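Working rules for two-arm robots around soft goods

20/04/2023

I spent most of last September rewriting the working rules for our two-arm robots at Norby. The old rules were four pages long and had been copied from a palletizing cell we ran years ago in Costidport. They talked about boxes, pallets and light curtains. We now handle clothes and towels at about waist height, with people close by, and most of what was on those four pages did not apply.

What follows is the part of the new rules I think other small shops could use. It is not a substitute for a proper risk assessment, and you still have to read the standards that apply where you are.

Speed first. We keep two speed settings, named slow and work. Slow is for any time a person is inside the floor tape. Work is for when everybody is outside it. We used to have a third setting in the middle and people picked it for everything, so I took it out. The setting gets said out loud before the arms move. It felt silly for the first week and then it was normal.

Grip force is written down per item. Thin shirts, heavy shirts and towels each have a line on the sheet, and if an item has no line, you start from the lowest one. The supplier of our grippers, Prolora, gives a range in the manual, and the old habit was to set it near the top so nothing slipped. With cloth you lose very little by letting it slip. A dropped shirt costs you one try. A high grip force stays set until the next person puts a hand near the fingers.

Two arms on one piece of cloth need their own rule. Our rule says that one arm leads and the other one waits open until the lead arm has stopped. Both arms closed and pulling is not allowed unless the task sheet says so, and then the task sheet has to give a limit for how far apart they can go. Cloth doesn't push back much until it goes tight, and then it goes tight all at once.

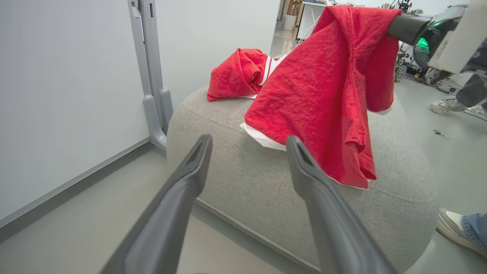

Does a robot that only handles clothes need an emergency stop within reach?

Every arm that can move near a person needs one, whatever it is holding. The load may be soft but the arm has the same weight and the same motors. We ask for one stop on the base and one in the hand of whoever is supervising, and both get pressed as a test before the first run of the day.

The floor was the section I got the most complaints about. Cables go behind the robot or up to the ceiling. Anything loose on the floor inside the tape gets picked up before a run starts, including tags, ties and bits of tape. Closed shoes only. Furniture that is part of the task gets a mark on the floor so it can go back in the same place, and furniture that isn't part of the task goes outside.

On logging, we write down every stop, including the ones that turned out to be nothing. I had 20 of these sheets on my desk by the end of the first month and they were the most useful thing we had. Most of the stops came from cloth catching on something, a table corner or the robot's own base. We moved the work surface back and the number went down.

Gripper fingers get looked at every 100 cycles and changed at 1000, or sooner if there is a rough edge you can feel with a fingernail. A rough edge snags knit fabric. It also means the finger has been hitting something, and you want to know what. I write the change date on a strip of tape on the arm, which looks bad and works fine.

Tarawneh, the shop that services our arms, asked for one more rule and I agreed with it. No one reaches in to fix the cloth while either arm is powered and closed. If the item is bunched up, stop, open both grippers, fix it, step back over the tape, say the speed, start again. It takes less than a minute. It is also the rule people break most, so it is printed at the top of the sheet in bigger type than the rest.

The whole set is now two pages. I still need to redo the part about charging batteries overnight, where the current wording only says "with care."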